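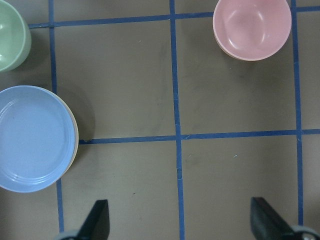
Grid so far, blue tape on the tan top, bowls and plate just put down anyhow

Taping squares on a table for a sorting game – tape keeps wrinkling

Posted by Usman Sethi, January 26, 2022

Doing a table-setting game for the kids' club at Galtside. Idea is you call out a square and they put the right bowl or plate in it. Got two bowls (green one, pink one) and a light blue plate out for testing. Blue tape for the lines.

Problems. Tape has little wrinkles in it and where the bits cross there's gaps. Also my middle line up and down has gone off on a slant, didnt notice till I stood back. And do I stop the tape short or go right across? The top also has greyish smudges I'd like off before I redo it. Will spray cleaner stop tape sticking? Need it done for Saturday club so any quick tips pls.

Rizwan Malik
Clean first, tape second. Warm water, drop of washing up liquid, wipe again with plain water, then let it dry properly. Spray cleaner can leave a film and the edges lift.

For straight lines measure from the same side at both ends, pencil tick, then stretch a string between the ticks. Roll out the whole length in one go, stick one end, hold the other end up and a bit tight, lower it down and rub from the middle outwards. Wrinkles are mostly from pressing as you go.

Crossings – run the long ones full length and just lay the others straight over the top. No cutting at the joins, so no gaps. Go right to the edge and fold under if the table lets you. Ours at Lodhi hall lasted from September like that, only redid one corner.

Scuffs might not come out. Wouldnt scrub, you'll only make a shiny patch.

histeo58
just use a marker pen?? much quicker

Rizwan Malik
Not on a table other people use, please don't.

Usman Sethi
Ta both. No marker, its not my table. Will pull up the slanty one tonight and try the string. Also thinking a number on a bit of paper in each square, some of the little ones can't follow "next one along".

retov_13
Check the size of your biggest plate before you redo it. We made ours too small and the plates sat on the lines, kids argued all morning over which square it was in.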